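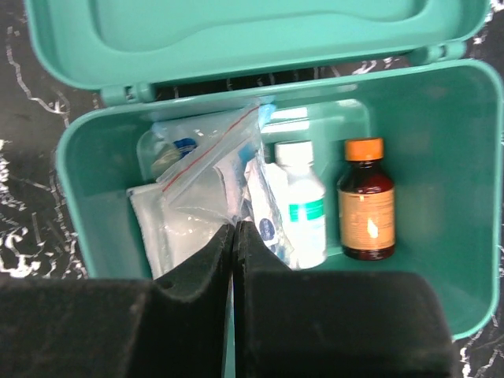

3. Filling the box

Before you begin, wash and dry your hands. Put the box on a hard, flat surface and open the lid completely, until it lies back on its hinges. Do not fill the box on your knees or on a bed, the small items fall out very easily.

3.1 Place the folded gauze pads first. They go flat on the bottom, at the left side, one on top of the other. Keep the stack low, so that the other items can stand beside it.

3.2 Take the clear zip-lock bag and put the small loose items in it. Press the air out with your palm, then close the bag along the red line. Run two fingers over the closure one more time from end to end.

3.3 Stand the bag in the tray, leaning a little. It does not need to be straight. If it is too full to lean, take something out and keep it in the Skustar drawer pouch (sold separately).

3.4 Lay the small bottle with the blue cap at the back left. Check that the cap is turned fully closed before the bottle is laid down.

Note: The small bottle may lie partly inside the bag. This is permitted and it protects the gauze if the bottle leaks.

3.5 Put the sealed white packet upright, next to the bag. The printed side should look toward you, so the name can be read without lifting the packet.

3.6 Put the second bottle on the other side of the packet. The bag and the bottle together will hold the packet in its position.

3.7 Close the lid slowly. You should feel no resistance. If the lid stays up on one side, open it again and look for a corner of the bag that is caught near the hinges.

CAUTION: Never press the lid down with force. The hinges are of plastic and can break. A broken hinge is not covered by the Sallico guarantee.

CAUTION: Do not put scissors or other pointed tools in the tray without a cover on the point. They can make holes in the bag and in the sealed packets.

4. Where to keep the box

Keep the box closed, in a dry place which all adults of the house know. Children must not be able to reach it. A high shelf in the hallway is better than the bathroom, where there is too much steam. The temperature of the place should not go over 50 °C. In summer the inside of a parked car can become hotter than this, so please do not leave the box there.

5. Checking the contents

Check the box two times in a year, for example in March and in September. It takes 8 minutes if you have new supplies ready.

5.1 Take everything out and wipe the tray with a soft damp cloth. Let it dry with the lid open.

5.2 Read the expiry date on each bottle and each packet. Items which are expired should be brought to the pharmacy, not to the kitchen trash.

5.3 Look at the sealed packets from both sides. If a packet is open, torn or has become soft, replace it.

5.4 Fill the box again in the same order as in section 3.

Note: Replacement bags can be ordered from Zala with the card on page 7. Please write the size of your box on the card.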